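Projects > Robot arms > Threads

Uthai Wattanapong
Oct 11, 2025

1/ Week two of collecting demos for the block task. A few people asked how this works day to day, so I'm writing it down while the last batch copies over to the drive.

2/ The task is called Hastik in our repo. Letter blocks start out spread over the table, and the arms put them in a row. No spelling yet. Any letter can go anywhere in the row as long as it's straight and the gaps are small.
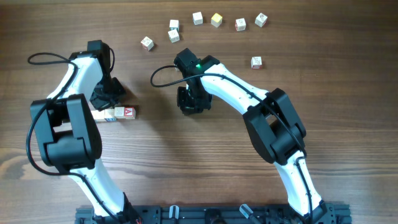
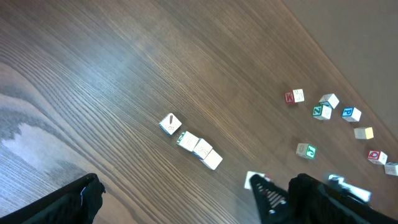

Letter blocks on the Hastik table, first from over the arms, then from down at one of the grippers.

3/ We're at 269 good episodes. The goal is 3000 by April. I don't love that math, but the rate has gone up a lot since the first few days, when I was mostly fixing cables and restarting the recorder.

4/ One episode is one full row, start to finish. I drive both arms by hand with a pair of leader arms and the follower arms copy me. Joint positions and camera video get saved together. If the timestamps drift apart by more than 40 milliseconds, the script throws the episode out.

5/ That check has cost me more episodes than bad driving has. It was a USB hub problem. Two cameras were sharing one hub and one of them would stall for a moment every few minutes. Gave each one its own port and the drift went away.

6/ What makes an episode "good" for us: the row gets finished, nothing falls off the table, and I don't reach in with my hand. Drops are fine if the arm picks the block back up. I keep those on purpose. The model needs to see what to do after a miss.

7/ I used to delete the ones with drops. The first policy I trained on that clean set would miss a block, close on nothing, and carry the nothing over to the row. Very smooth motion, no block.

8/ So now I leave the misses in and tag them. There's a one-key tag in Warkuseo (our labeling tool, not public, sorry) and I hit it right after the episode ends. If I wait until evening I can't remember which ones they were.

9/ On starting positions. I shake the blocks in a cup and tip them out, then spread them a little so none are stacked. Early on I was placing them by hand and I thought it was random. Plotted the positions later and it was the same few spots over and over.

10/ Blocks that land turned at an angle to the gripper are the slow ones. You have to rotate the wrist, and with the leader arm that means rotating your own wrist further than feels natural. I get lazy after a while and start grabbing across the corners, which slips.

11/ When I notice I'm grabbing corners I take a break. The arms learn whatever I do, including what I do when I'm tired. Current rule is 11 episodes, then stand up and walk around.

12/ Someone asked why use two arms for a job one arm could do. Fair. One arm can do it if every block is in reach. We want handoffs later, and I'd like the model to already have some sense of which arm should go for which block. For now the rule is the nearest arm takes it.

13/ The rule breaks down near the middle. Both grippers can get to the same block there and I don't always pick the same side. Strobel, the first policy, got stuck on this: both arms would start toward the block, both would back off, and then they'd start again. I watched it do that for a full minute before I hit stop.

14/ Fix for now is that ties go to the right arm, every time. I wrote it on tape and stuck it on my monitor. Episodes from before the tape are still in the set, and I may train once with them and once without to see if it matters.

15/ Lighting. Glare on a wood tabletop moves through the day, and I've decided to let it. I record some in the morning, some late afternoon, some at night with the overhead light only. The wrist cameras get it worst, and motion blur on top of that when I move too fast.

16/ I did try a matte cloth over the table for one session. Looked great on camera. Then the cloth bunched up every time a finger touched down, so the blocks moved on their own. Went back to bare wood.

17/ Cameras: one looking down over everything, plus the wrist views. If I train with only the overhead view, it gets close to the block and then closes early or late. With only the wrist view it loses track of the row. Both together is better. I don't have numbers I trust yet.

18/ Pokano is the next policy and it starts training tonight on everything up to this morning. Same settings as Strobel except for a longer action chunk. I'm changing as little as I can so I know what to blame.

19/ Things I'd do differently from the start: write the tie rule before recording anything, check timestamps after the first episode and not the thirtieth, and label the leader arms left and right. I plugged them in swapped one morning and drove like that for longer than I want to say.

20/ Q from the replies: can you just do it in simulation? We tried a little. The sliding contact between block and table was off and I spent more time tuning friction than it takes to record a day of real ones. Might come back to it for the spelling version.

21/ Another Q: will the data be shared? I'd like to. Need to sort out storage and write a proper readme first. The folder names make sense only to me right now.

22/ Will add to this thread when Pokano has run on the real table. Copy's done, going back to recording.

Contact | © 2025 Uthai Wattanapong | Back to top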